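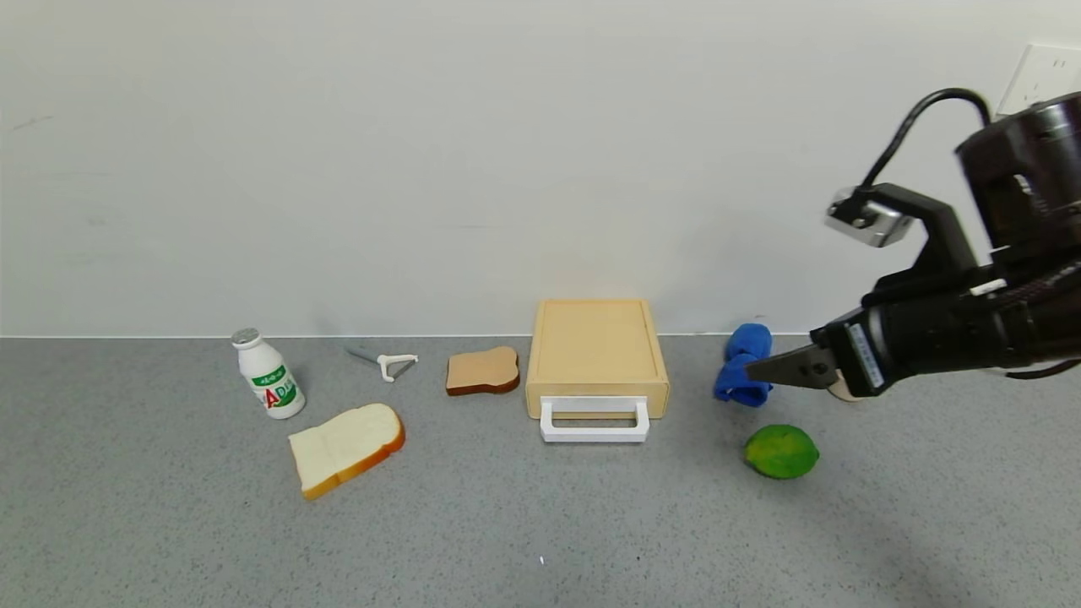
Drinkable yogurts and milk drinks: your questions

Are they good for you?
Some are fine. Plenty are sweetened milk with good marketing. Read the nutrition panel before the front label, which is there to sell you the bottle.

Do the "live cultures" survive until I drink them?
Depends on the product. If a drink was heated after it was cultured, most of the bacteria are dead, and a drink that keeps for months at room temperature has usually been heated. Look for "contains live and active cultures" and a "keep refrigerated" line. We would want to see both.

Gresteo says its drink "supports balance." What does that mean?
We asked in March and got a brochure back. Balance of what, it didn't say. Treat the phrase as decoration.

Is Tandow better than Pomare?
We tasted both and couldn't agree. Tandow is thinner and more sour. Pomare costs more and tastes like melted vanilla ice cream. Neither persuaded us to give up plain yogurt.

Can I give one to my child every day?
Ask your pediatrician, and mention the sugar. A small bottle looks harmless, but many kids want 3 in a row.

I'm lactose intolerant. Are these safe?
"Easier to digest" is not the same as lactose-free. If the label doesn't say lactose-free, assume it isn't.

What about the Ament reader survey?
It had 923 replies, and 715 of them said they "felt better" after two weeks. There was no comparison group, and everyone got free drinks. We wouldn't hang much on it.

Can I freeze them?
Yes, but leave room for expansion. The texture turns grainy once thawed.

Page last checked 4/7/23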